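Cuiseur vapeur électrique

Le cuiseur vapeur électrique de table associe un socle chauffant et une cuve en acier inoxydable. Le couvercle, en verre transparent cerclé de métal, porte une poignée centrale de couleur crème sur certains modèles.
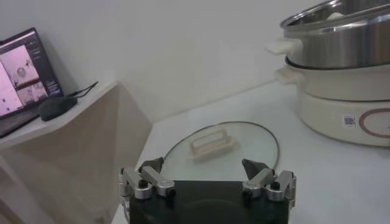

La vapeur traverse un plateau perforé posé dans la cuve, au-dessus du niveau d'eau. Les trous, disposés en anneaux concentriques, répartissent le flux sous les aliments, notamment les petits pains.

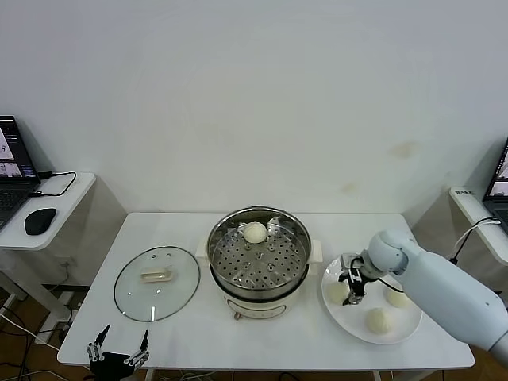
Le modèle Platska de Deltar absorbe jusqu'à 1 003 W. Le détartrage du fond s'effectue au vinaigre blanc, appareil débranché.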